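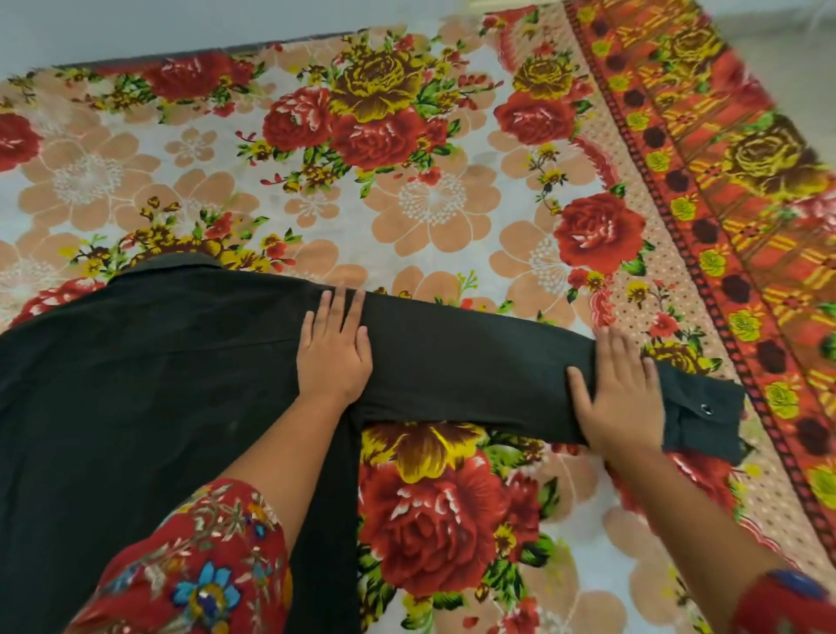

How a Collar Holds Its Shape

Most of the engineering in a dress shirt sits in the collar. The body is two or three panels of a single layer of cloth. The collar is a laminate: an outer ply, an inner ply, and an interlining between them that sets the stiffness of the whole.

Interlinings come in two families. Fused interlining carries dots of resin on one face and is bonded to the outer ply in a heated press. Sewn interlining is a loose piece of woven cotton held only at the seams. Fused collars lie flat straight from the dryer and need little ironing. Sewn collars roll more softly and have no adhesive to fail.

Failure in a fused collar has a familiar look. The resin lets go in patches, the outer ply shrinks at a different rate from the lining, and blisters form near the points. Ironing flattens them for an hour or so. The usual causes are low press temperature, short dwell time and uneven pressure, and none of these can be seen on a new shirt.

Hsin-yi Cheng runs the test room at Cavalcanti, a shirt maker in Gusport that cuts over 1,000 collars on a normal Monday. Her team pulls 4 from each batch and peels them on a bench gauge, recording the force needed to separate the plies. A second set goes through repeated washing before the same test.

"The first number tells you about the press," Cheng says. "The second tells you about the resin. People mix them up."

The log for the current lining stands at 3,934 peel tests. Most rejects trace to the edges of the press belt, where the temperature drops. Cavalcanti now leaves a margin on both sides and accepts the lower output.

Hiu-tung Tsao, a pattern cutter in Ultberg, works only with sewn linings. She cuts the inner ply slightly smaller than the outer so that the seam rolls under when the collar is folded. The allowance depends on cloth thickness, and she cuts a trial collar for each new fabric. A Cotov poplin she has used for years takes almost none. Oxford cloth takes more, and brushed cotton more again.

Band height is a separate matter. A tall band carries the fold line higher on the neck and needs a stiffer lining to avoid buckling at the front button.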